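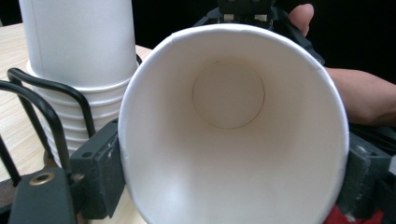
Parish registers first, as that's where most of the grant went. The Kováčik family transcriptions are done through the second marriage and the move out to the coal towns, and the baptism entries for the Busier township church are keyed in as far as the fire. Most of this got done at the long table by the microfilm reader on vending machine coffee and the pace was better than in the winter. Total entries transcribed and checked once: 1,028. Second check is under way and should finish in April if the reader bulb holds out.

What we said we'd do this period and where it stands:

Baptisms - done, one check.
Marriages - done, one check. Witnesses' names went in a seperate column after all, worth the extra time. Several of them show up later as godparents.
Burials - behind. See next.
Ship lists - not started, moved to next period with your office's OK.

Burials. The older of the two burial books is in worse shape than the survey said. Ink has gone through the page in the middle section and the priest wrote ages in Latin up to some point and then switched to Slovak, then back for the children only. Up to 60 pages may need to be read from the original and not the film. The diocese lets us have the book for 3 hours at a visit, mornings only, pencil only. So that is slow. Would like to shift some of the copying money to travel for this, form attached separately.

Spelling. Kováčik turns up as Kovacik, Kovachik, Kovatchik, and in one census as Smith, which is a fair translation but no help to anyone searching. We are keeping every spelling as written and adding a standard form next to it. Same rule for place names. The township clerk before the first war spelled the home village differently every time he wrote it and once left it blank and drew a line.

Second family branch. The younger brother who was thought to have gone back to the old country did not. He is in a boarding house in the next county, listed as a laborer, then married to a widow with children of her own. The stepchildren used his name at school and their father's name at marriage, so two families in last year's chart are really one. Chart is being redrawn. Anyone holding the printed version from the fall should treat page two as wrong.

Database. We moved from spreadsheets to Nivix in the first month. Import lost the accent marks on the first try and had to be redone. Fine now. Flokent is doing the scanning of the loose family papers - letters, two prayer books, a naturalization paper folded in eight. First batch came back good, second batch came back with some backs not scanned and they are redoing those at no charge.

Spending. On budget except film copies, over by $300. The archive raised it's per-reel price after we ordered. Covered out of supplies for now. Nothing else moved.

Next period:
finish second check on baptisms and marriages
burial book visits, as many mornings as they will give us
start ship lists, Bremen first
new chart to the families for corrections before anything is printed
decide on the index - one combined or one per church. Leaning combined.

Need from you: a yes or no on the travel money, and whether the final index can be posted online in full or only the entries past the privacy cutoff. Families have asked. Receipts are in the usual folder, the one for the reader bulb is still to come.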